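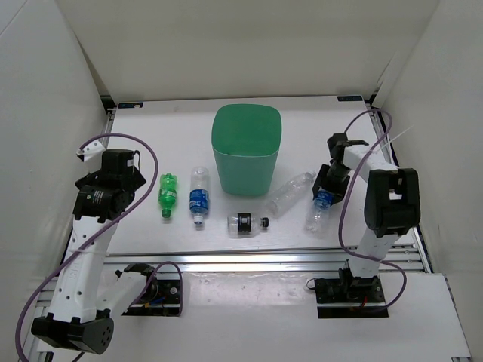 Looking after a two-armed bottle sorter

Home | Kitchen | Workshop | Odds and Ends | Search

The pair of arms in my workshop puts empty bottles into a green wastebasket, a job I could do myself in the time it takes to boot the computer. Setting it up has been a hobby. Keeping it going has been a second one.

Clamp first, tidy later. Both bases sit on the lower board, in front of the aluminium rail. Tighten them before you run anything. I once left this until after tea and the left arm spent the evening walking itself towards the door.

Give the cable some slack. The purple cable on each arm looks untidy because it has to. Move every joint by hand to its furthest point, power off, and leave a loop at the wrist. I zip-tied mine flat in February and pulled a plug out by lunchtime.

Check the screws. The Troda kit I bought came with a bag of them and a leaflet translated by an optimist. Go over the elbow and wrist after every 6 hours of running, and put a dot of nail varnish across each head so you can see if it has turned.

Wipe the fingers. Old lemonade is a fine glue. Warm water and a drop of washing-up liquid on a cloth, never a spray – the motors are right behind.

Mark where the bin goes. Pencil round the base. Shift it by a thumb's width and you will be picking bottles off the floor.

Save your settings before you "just try something". My wrist position is 728. I know this because I have had to find it again more than once.

Related tips
Getting labels off bottles
Quietening the Skamdale bench fan
What to do with leftover rail
A drawer for cables you will never use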